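Mobile Robotics - Field Notes 2
Open day at the Fillent outdoor test route

Reading for the path-following unit. These notes cover the outdoor half of the visit; the indoor half is in handout 1.

1. Fork and surface glare

The rover is given a route as a list of waypoints and picks its branch at each fork from the map, then holds the lane by segmenting the pavement from the grass. Sun on a glossy surface is the hard case. A saturated band has no texture, and the segmenter tends to label it sky. Leaf litter along the left margin also softens the edge the lane fit depends on. The curb on the right branch gives a cleaner line.
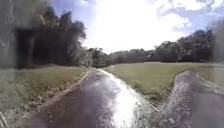
2. Gravel section

Loose stone and irregular edges, with grass growing in from both sides. No curb to fit against, so the planner drops the edge model and follows the center of the drivable region - at reduced speed. The demonstrator ran the classifier with a training set of 1,000 labeled frames. Note the tall bank on the left: dense foliage can degrade the satellite fix, and wheel odometry drifts on gravel.
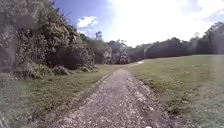
Nuria Kumsa asked whether the center-following mode would hold if the grass spread any further over the track. Amr Zerouali replied that it would, down to a set minimum width, below which the rover stops and waits for an operator.

Problem set: exercises 2 and 14. Submit with your route sketch.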